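Neues aus dem Verein Jastari: Gesprächskreis zur Integration

Im Juni beginnt unser neuer Gesprächskreis für Menschen, die eine Erfahrung mit Ayahuasca oder Psilocybin gemacht haben und darüber in Ruhe sprechen möchten. Wir treffen uns im Haus Munro, jeweils von 17 bis 19 Uhr. Substanzen werden bei uns nicht angeboten und auch nicht vermittelt.
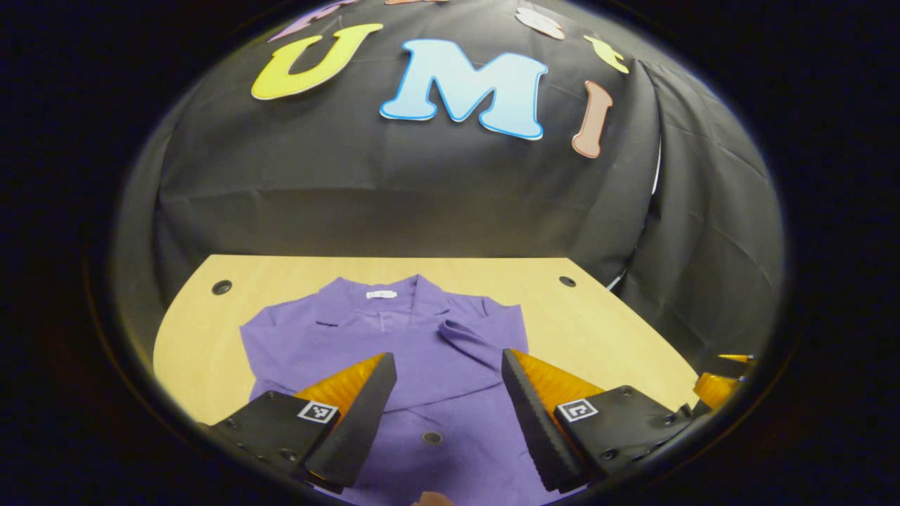
Bunte Buchstaben auf schwarzem Stoff

Die Teilnahme kostet 29 Euro für alle Abende zusammen. Wer Medikamente nimmt, besonders gegen Depression, soll bitte vorher mit dem Arzt sprechen – auch wenn die Erfahrung schon länger zurückliegt. Ein Gesprächskreis ersetzt keine Therapie.

Das Heft «Stovolel» mit Texten zum Thema Nachsorge ist wieder gedruckt und liegt beim ersten Treffen aus.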